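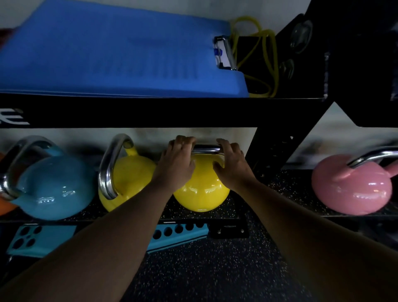

Yellow kettlebell on the lower shelf of a storage rack.

How a recruiter reads the dates on a CV

Filed under: CVs and applications / Interviews

Halldóra Hjaltested runs first-stage screening at Purkonell, a recruitment firm that fills office and operations posts for mid-sized employers. Her team handled about 2,000 applications between September and December. I asked her how employment dates are processed, and where applicants lose ground.

Every CV is first passed through parsing software, which pulls out employer, job title, start date and end date. "The parser wants a month and a year for each," Hjaltested said. "If it gets a year only, it fills in January. Someone who worked from November 2 years ago until the following February can come out with one month of service."

Of the applications received in that period, 837 had at least one date field that needed correcting by hand. The most common fault was a date placed in a page header or a text box, where the software does not look. The second was mixed formats, with the month in words for one job and in figures for the next.

Corrections are made by two screeners, Noura Karam and Rania Sfeir, who work from the original document. Karam told me that she corrects formats but never guesses. "If the end date is missing I leave it blank and the record goes into the query queue. The applicant gets an email and has until 5 pm the next working day."

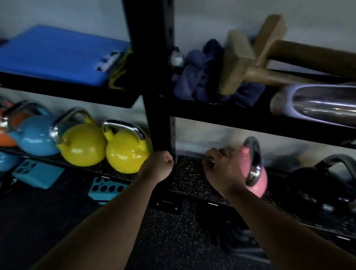
Shelving with a blue folded mat and a pink kettlebell.

On gaps, Hjaltested was brief. The system flags any break longer than three months, and the flag is visible to the screener but carries no score. "One line is enough. 'Caring for a relative, March to August.' I don't need a paragraph, and I don't need a made-up consultancy."

Overlapping jobs cause more trouble. Two posts held at once are added together by some parsers and counted once by others. She advises marking the shorter one "part-time" beside the job title, with the weekly hours in brackets.

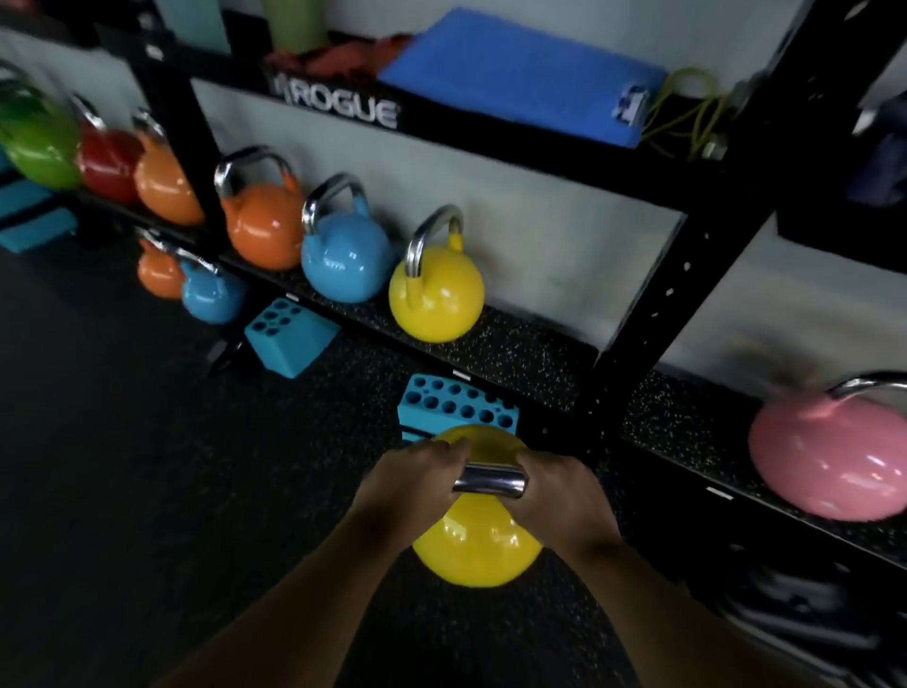

Contract and agency work

Contractors often list each assignment as a separate employer. Hjaltested prefers the agency as the employer, with its start and end dates, and the clients indented beneath it. "Then the reference check goes to the right payroll office the first time."

She does not object to leaving out early jobs, provided that the application form does not ask for a full history. Where it does, the form takes priority over the CV, and the dates on the two should match to the month.

Related articles
Najwa Farah on moving from retail to payroll
Bandar and Fakhoury: two graduate schemes compared
What to send when a form limits you to 900 characters
Reference checks: who gets the call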